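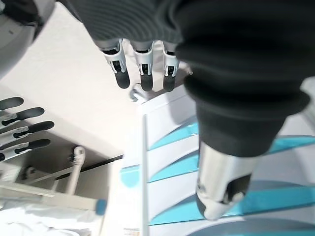

Dark charcoal-grey sleeve in ribbed knit with a thick, rounded cuff.

How to shorten a ribbed knit sleeve and refit the cuff
Mirjam Kuipers
Kermont work sheet 1293, revised January 10, 2018

This sheet covers cut-and-sew ribbed knits with a separate cuff, doubled over and joined to the sleeve with an overlocked seam. It does not cover hand-knitted garments or sleeves where the rib of the cuff is knitted in one piece with the body. Those must be unravelled or grafted and are treated separately.

The method takes length out directly above the cuff. Pattern detail on the upper sleeve is left alone and the original cuff is used again.

What you need
Overlocker, or a sewing machine with a narrow zigzag
Ballpoint or stretch needle
Polyester thread, one shade darker than the cloth
Seam ripper with a fine point
Clips
Tape measure, chalk, long ruler
Steam iron and a damp cotton cloth
Smooth, flat table in a colour that contrasts with the cloth

Measuring
Put the garment on and let the arm hang. Bend the elbow slightly, as the sleeve rides up when the arm moves. Mark where the lower edge of the cuff should sit with a clip on the wearer's thumb side. Take the garment off, lay it flat and measure from the mark to the existing lower edge. This is the amount to remove.

Measure both arms. A difference of a centimetre between left and right is common and should be kept if the wearer wants both cuffs to sit level.

Lay the sleeve without pulling it. Rib relaxes for some minutes after it has been worn, and a length taken too soon will read long. Where the ribs run at a slant across the table, turn the sleeve until they lie parallel to the edge of the ruler before measuring.

Removing the cuff
1. Turn the sleeve inside out.
2. Find the seam between cuff and sleeve. Cut the needle thread at every third or fourth stitch and draw out the looper threads. They should come away in long lengths. If they do not, the seam has been sewn twice and the second row must be cut first.
3. Mark the cuff with chalk at the underarm seam and at the point opposite.
4. Label the cuffs left and right. They may have stretched differently in wear.
5. Steam the cuff through the damp cloth, holding the iron clear of the surface. Leave it flat until cool.

Cutting the sleeve
Draw the new cutting line square to the ribs, not square to the underarm seam. The seam slopes on a tapered sleeve and a line taken from it will tilt the cuff. Leave 1 cm below the line for the seam allowance, and remember that the old allowance is still on the sleeve edge when you work out the position.

Cut one layer at a time. Run a row of long straight stitches just inside the cut edge if the knit shows any sign of laddering.

Check the new circumference. A tapered sleeve is wider higher up, so the edge must be eased into the cuff. As a worked case, a cuff of 13 cm measured round and unstretched will take a sleeve edge of 16 cm without puckering. If the difference is much greater, take in the underarm seam first, running out to nothing below the elbow.

Refitting the cuff
1. Fold the cuff wrong sides together along its original crease.
2. Quarter both the cuff and the sleeve edge and clip them together at the four points, raw edges level. The cuff goes over the right side of the sleeve.
3. Sew with the cuff uppermost. Stretch the cuff to match the sleeve between clips and let the sleeve feed by itself.
4. Keep the machine at 800 stitches per minute or slower. Begin and finish at the underarm seam, with a 2 cm overlap.
5. Turn the cuff down and steam the seam towards the sleeve. Do not press the fold of the cuff, or it will lose its rounded edge.

Faults
Wavy seam: the sleeve was stretched along with the cuff. Raise the differential feed by one step, or lower the presser foot pressure.
Pleat at one clip: quarter marks out of place. Unpick to the next clip on either side and sew that part again.
Thread breaks when the cuff is put on: tension too high, or a straight stitch was used. Change to a zigzag 1 mm wide and 2.5 mm long.
Cuff twists on the arm: the cutting line was not square to the ribs. The cuff has to come off again and the edge be recut.

Wash the garment once before taking any further length out.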